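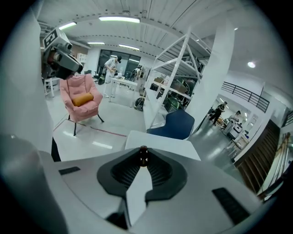

Solach Hand Gripper: Pad Swap, Marker Check and Parts

Parts & Tools > Grippers > Solach > Setup and Service

Shares 17 | Comments 3

Service page for the Solach hand-held gripper, ribbed black pads, light gray housing. Covers the pads, the marker and the jaw travel. If you have the older flat-pad version the pads do NOT interchange, see the Costano listing instead.

What you get in the pad kit

Two ribbed finger pads, black. Four short screws, two long. One strip of cleaning cloth. No driver in the bag, use your own 2 mm hex. Kit number 552. Old kits with the paper label are the same pads, just different bag.

Fits

Solach hand unit, all housings with the split lower shell. Also fits the Plarkmont bench version if you take the spacer out first. Doesn't fit Costano fingers. We get asked every week.

When to change pads

Ribs rounded off at the tip. Pads dont meet evenly when you close them. Shiny patch in the middle of one pad and not the other, that usually means the finger is sitting crooked and a new pad will wear the same way, so fix the finger first. If it's only dust, wipe and carry on. Most shops get almost 17 weeks out of a pair on cardboard and plastic parts. Metal parts with a burr, a lot less.

Swapping the pads

Power off, cable out. Open the jaws by hand, slowly, don't pry.

Short screws first, then the pad lifts toward you. Stuck pad: warm it with your hand and wiggle. No screwdriver under the edge, it marks the finger and then nothing sits flat again.

Clean the finger face. Dry cloth. Alcohol ok on the finger, not on the pad.

New pad on, ribs facing in, ribs running crosswise. Left and right are different, the taper goes to the inside. If the two pads make a notch you've got it right. If they make a straight gap swap them over.

Screws in loose, close the jaws, let the pads find each other, then tighten. Finger tight plus a small nudge. Threads are in plastic and they do strip.

Long screws are for the finger, not the pad. Leave them in the bag unless yours are damaged.

Marker check

Do this after any pad change and after any drop. The black and white square has to be flat, clean and not lifting at a corner. Run a fingernail round the edge. A lifted corner throws the tracking off and you'll be chasing it all afternoon thinking its the software.

No tape over the top. No marker pen touch-ups. Scratched through a block, replace it. Spare markers come in a flat sleeve, order seperately.

Watch for glare too. Under ceiling tubes a glossy marker can wash out at some angles. Ours ship matte. If you printed your own, print matte.

Jaw travel

Plug back in. Full open, full close, 3 times. Should move without a click. A click near the closed end is normally a screw head standing proud, go back and seat it. A click near the open end is the slide, and that's a return to us.

Then zero it from the menu with jaws closed and nothing between them. Skip the zero and the width reading is off for the whole session.

Weekly care

Wipe pads. Wipe lenses with a lens cloth only. Blow out the slots in the housing, low pressure, from a distance. Check the cable where it leaves the grip. Store it with jaws slightly open so the pads don't take a set.

No oil anywhere. The slide is dry running, oil picks up grit and you get a sticky jaw in a month.

Returns and repair

Housing cracks, slide faults and dead units go to the Figueiredo service desk. Put the pads in with it, worn or not, they tell the bench a lot. Turnaround is longer in December, plan for that.

Opened pad kits can't come back. Unopened ones can if the bag is sealed.

Goes with

Pad kit 552
Spare marker sleeve, matte
Plarkmont bench stand
2 mm hex driver, long handle

Stock on the pad kit is good. Marker sleeves are slow right now, order ahead if you're down to your last one.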